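Home | Tickets | Grippers | Cameras | Log in

Wrist camera and head camera disagree on basket position, laundry cell

Posted in May by the Trevelham bench team
Print this page | E-mail this page

Status: open, workaround in place

Reported: with the Ondrejka fingers fitted, the right arm closes short of the basket rim when the target comes from the wrist camera. The same target taken from the head camera is fine. It also happens with the older Flakovby fingers, but less often.

Setup: two arms, Plolance controller, wrist and head cameras both on. Task is plush toy from basket to drum, washer door already open. Controller log covers 1,224 grasp attempts, of which 334 stopped on "no contact".

Saturday, first check. Looked at the wrist view with the toy still in the basket. The fingers take up a fair bit of the lower part of the view and the left one lies across the basket. Suspected the depth filter was taking the fingertip as part of the rim.

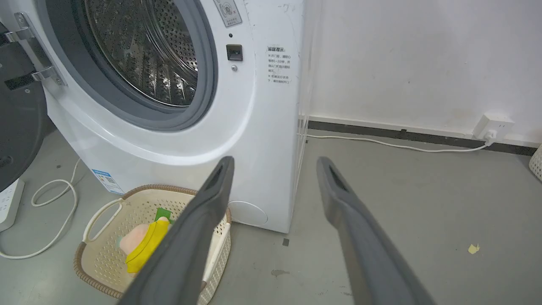 Wrist view, toy in basket, both fingers in shot.

Masked the fingers in the depth image and ran again. Fewer stops, but not cured. The mask had been drawn for the Flakovby fingers and is too narrow for the Ondrejka ones – redrew it by hand and saved it under the new tool name.

Second check. Compared against the head camera with the basket empty and the toy in the drum. The rim and both handle cutouts are clear of the grippers from up there, so the basket pose is easy to fit. The glass of the open door gives some reflections, and the cable shows through it, so the region of interest was cropped to leave the door out.

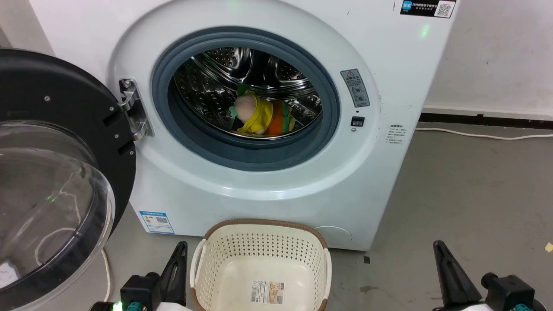

Head view, toy in drum, basket between the two grippers.

Third check. Timestamps. The wrist stream was arriving 2 ticks behind the arm pose on the controller. Reset the buffer from 1,000 to the default and the lag went away. It came back after a restart, so the setting is not being saved.

Workaround: take the basket pose from the head camera and use the wrist camera for the toy only. Set the buffer by hand after each restart.

Still to do:
– find out why the Plolance box drops the buffer setting
– repeat with the Flakovby fingers and their own mask
– check the right wrist bracket for play

Back to tickets | Print this page | E-mail this page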